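9/23/26

Hang time regrade, punts only. Kickoffs are a seperate page.

Pulled everything for the Lục set again from scratch. 273 clips in the folder once the junk came out (pregame warmups, two-point tries somebody tagged as punts, a long stretch of halftime band). Of those, the punt log says 100. Zavudent says 102. Spent most of the morning on that gap before touching a stopwatch.

Found it. 2 clips in there double. Both from the Bistley scrimmage, same punts, one copy from the end zone camera and one from the press box, and the importer gave them different play numbers. Merged them by hand. Log and Zavudent now agree at 100. Kept the press box copy as the master in both cases because the end zone angle loses the ball against the lights.

To whoever does the next import - check the play clock on screen before you accept a new play number. The file name tells you nothing.

**Rules used today** (same as the April version except where marked)

- Start on foot contact. First frame where the ball is visibly deformed or leaving the foot.
- Stop on first touch by anything: returner's hands, turf, a gunner's helmet.
- Fair catch is a catch. Stop on hands.
- Ball out of bounds in the air: stop when it hits something, NOT when it crosses the line. *changed*
- Blocked or tipped: no hang time, tag it and move on.
- Net yards come from the official spot, even when the spot is plainly wrong. Put a note if it's wrong.

The out of bounds change matters more than I expected. Old way, the coffin corner punts all looked short, because we were stopping the clock when the ball was still up around the top of the fence. The directional guy got punished for doing what he was asked to do. Redid all of his. He moves up past the big-leg kid on hang and still sits behind him on gross. Which is what my eyes said in camp.

Gave the Brornix timer another go alongside hand timing. It picks up foot contact off the audio. Works very well when the field mic is near the punter. Works badly everywhere else. On the far hash it starts on the echo, or on a pad crack from the line, and then you get a punt with a hang time nobody on earth could kick. At least those are easy to spot. The ones that worry me are a little late, not crazy late. Those slide right through.

So for now: Brornix for near-side punts, hand timing frame by frame for the rest, and the method goes in the notes column. Don't mix them without marking it. I did that in April and it cost me a whole table.
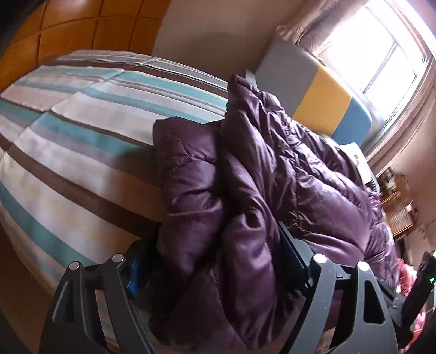 Why not time from the snap, as the coaches do on the sideline?

Snap-to-kick is a different number and belongs to the whole unit: snapper, protection, the punter's steps. We log it in its own column. Adding it to hang time hides a slow operation behind a high ball, and the two problems get fixed by different people in different drills.

OK, frame rate. The scrimmage film is at a lower rate than the game film, and I'd been forgetting to switch the setting in Zavudent when going from one to the other. It does not read the rate from the file. It remembers whatever you used last. Went back and rechecked every scrimmage punt I'd done before lunch. A few were off. All fixed, initialed in the log.

Would be nice to have a warning for this. Sent a note to support, not holding my breath.

**Things seen while timing** - not graded, just writing them down

Big-leg kid drops the ball inside when he's rushed. Nose turns in, comes off the side of the foot, low wobbler to the left. Happened against the overload look in both scrimmages and again in the last preseason game. When he has time the drop is flat and clean and the ball turns over beautifully. I don't think it's a leg thing or a strength thing at all. He's hurrying his second step and the table gets long. Somebody should film him from straight in front, at hip height. Our angles don't show the drop well, the press box is too high and the end zone is too far.

Directional guy: very repeatable. Boring to chart, in a good way. Same steps, same drop, slightly different hip line depending where he's going, and you can see where he's going before he gets there. If I can see it off film the return team can see it. Worth mentioning to the coordinator but gently.

Camp-body punter: two really nice rugby-style kicks on the move, then a shank out of the end zone. Small sample. He holds for field goals and is the best holder of the group by a distance, which doesn't show up anywhere on my sheet. Grading hang time makes him look like an easy cut. Not sure he is one.

Gunners. Not my page but. The left side gunner gets held up at the line on nearly every long-field punt and still ends up near the ball. Right side gets a free release a lot and overruns it. If you only look at who's closest at the catch they come out the same. They are not the same player. Whoever is doing coverage grades should have a release column.

Also there's one punt in the last game, third quarter, wind clearly behind, that is the best hang time on the entire sheet. Looks great. I would throw it out or at least star it. We've got no wind data for preseason, only what the flags are doing on top of the uprights, and half the time those aren't in the shot. I've started writing "flags with", "flags into", "flags across" or "n/a". Crude but better then nothing.

**Second pass / agreement check**

Regraded a batch of my own blind, with the first column hidden. Mostly matched to the frame. Where they didn't match it was always the stop and never the start:

- returner runs up and catches it low with his back to us, can't see hands
- ball bounces behind a pile of bodies
- muff, where you have to decide if the first touch was a touch or just air

For the back-to-camera catches I'm now using the elbows. When they snap in, that's the catch. Tested it on plays where we have both angles and it lands on the right frame or one after. Good enough. Writing it into the rules for next time.

For muffs: if the ball changes spin, it was touched. If you can't tell, it gets a U and stays out of the averages. Please don't guess. 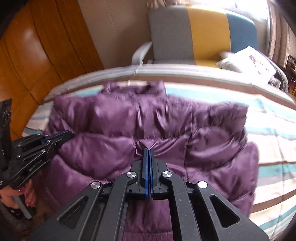 *Purple puffer jacket on the bed, blue pads on a fold.*

**Sheet housekeeping**

Columns as of tonight, left to right: play number, game, hash, line of scrimmage, snap-to-kick, hang, gross, net, flags, method, notes. Moved "flags" out of notes so it can be sorted. If you've got an old copy open, close it and reload, otherwise you will paste over the new column and I will be sad.

Locked the hang column. To change a time, put the new one in notes with initials and I'll move it over. Sounds fussy. Last time three of us fixed the same punt three ways.

Averages tab was including the blocked ones as zero. Fixed. That explains why the protection unit's worst night also looked like the punter's worst night. It wasn't, he had two good balls and one he never got to kick.

Touchbacks still count full gross and I still don't love it. A sixty yarder into the end zone isn't better than one that dies at the five. Net takes care of it partly. Leaving gross alone, since every other team's sheet does it that way and we'd never be able to compare.

**Where the punters stand, my page only**

Hang: directional guy first, big-leg second, camp body third. First and second are close, and if you star the wind-aided one they're not as close.

Gross: big-leg by a lot.

Net: closer than gross, directional guy just ahead. Returners are getting to set up under the low wobblers.

Snap-to-kick: camp body quickest. Big-leg slowest, and slower still backed up near his own goal line, which is exactly the wrong place for it. Part of that may be the snapper - high snaps to the right in both of the plays I'd call slow. Need to look at snap location seperately before saying this out loud in a meeting.

My lean hasn't moved since camp. If the roster spot is punting only, directional guy. If the holder job comes with it then it's a real argument, and I don't have holder grades. Neither does anyone else as far as I know.

**To do**

- ask for a hip height camera at next practice, dead front of the punter
- Brornix: try the mic on the far sideline, same drill, both hashes
- snap location chart, use the hit-the-belt grid from last year
- write up elbows rule and the spin rule, put in the Lục readme
- back up the Zavudent project BEFORE the next import
- holder grades?? somebody
- kickoffs page, not started

Stopping here, eyes are gone. Last graded is the fourth quarter fair catch, Bistley film, near hash. That one's done, don't redo it.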